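Tunditz opens up its two-arm planner

Anyone who has ever asked two robot arms to share one small object will know how quickly they get in each other's way, so we were glad to hear that Tunditz, the little planning library kept up by the software group at Rilgate, is now out in version 2 and free for anyone to download.

The big change is that both arms are now planned together, with a single clock between them — earlier releases planned one arm, froze it, and then fitted the other around it. Grip force and wrist angle can be set for each hand, and the log viewer lines up every camera on the same timeline, a thing users had been requesting for a good long while. The release closes 223 open tickets, and the example folder has grown to 30 tasks, many of them built on ordinary clear plastic containers, which are still hard on depth sensing.

Mustonen has already moved its test bench over, and a write-up is promised for September. 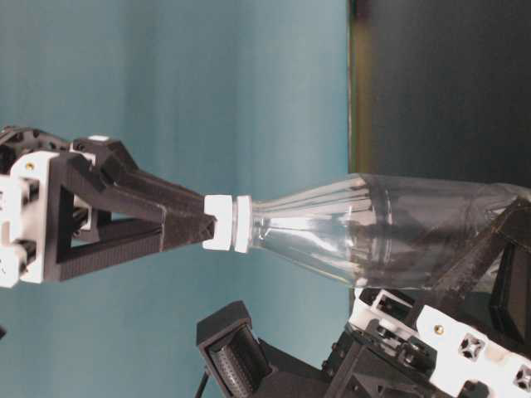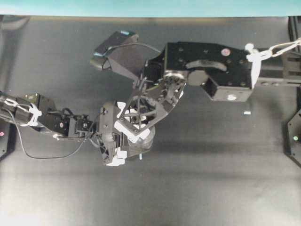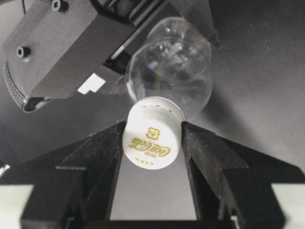
Two-arm work with clear plastic, from three camera positions. Photos: Rilgate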